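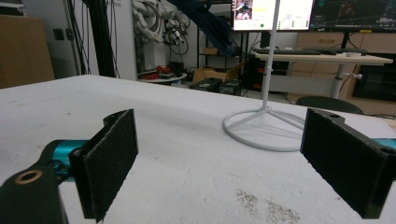 Print this page | E-mail this page

Cleaning a painted or laminate tabletop starts with finding out what kind of marks you have. Most of them fall into two groups: marks that sit on the surface and marks that have gone into it. Gray streaks on a white top, like these, can belong to either group, and you can't tell by looking. Rub one with a clean white eraser, using light pressure, for ten strokes. If the streak gets paler, it is a transfer mark and the steps below should take it off. If the streak stays the same and your fingernail catches on it, it is a scratch, and you should skip ahead to the section on scratches.

What you need

A soft brush or a vacuum with a brush attachment
Two microfiber cloths
Dish soap
Baking soda
A white eraser or a melamine sponge
A bowl of warm water, 500 ml
Sandpaper, 2000 grit (for painted tops only)

Step 1. Take off the dry dirt

Brush or vacuum the whole top before you put any water on it. Grit and crumbs will scratch the finish if you push them around under a wet cloth. Work from the back edge toward you and hold a dustpan under the front edge. Loose specks should lift right off. If any stay put, leave them for step 2.

Step 2. Wash

Put a few drops of dish soap in the warm water. Wet one cloth, wring it out well and wipe the top in straight lines. Don't let water stand along the edge banding or in a seam. Lay the damp cloth over anything stuck for five minutes, then wipe again. Dry with the second cloth.

Step 3. Lift the transfer marks

Mix baking soda with enough water to make a paste like toothpaste. Dab it on the mark and rub gently with a damp cloth. Wipe it off and look at the spot under a lamp held low to one side. If the mark is still there, use the eraser or the melamine sponge. Melamine is a fine abrasive and will dull a glossy top, so try it first on the underside or near a back corner.

Do not use scouring powder or steel wool. I used steel wool once on a kitchen table in Edinmont and the cloudy patch is still there.

Scratches

On laminate, a scratch can be filled but not sanded out. Use a filler paste in a matching white, press it in with a plastic card and scrape off the extra right away.

On a painted top, you can wet-sand shallow scratches with the 2000 grit paper. Keep the paper wet and go lightly — you are only leveling the paint, and it is easy to go through at the edges. Touch up anything deeper with a small brush and leave it overnight before sanding.

Keeping it clean

Dry wiping with a dusty rag causes a lot of the fine scuffing on white tables. Rinse your cloths often and wash them without fabric softener. Felt pads under lamps and planters help too. Replace them when they get hard or pick up grit.

A light coat of paste wax on a painted top makes the next cleaning easier. I do mine in January.

Frøydis Blomqvist

Print this page | E-mail this page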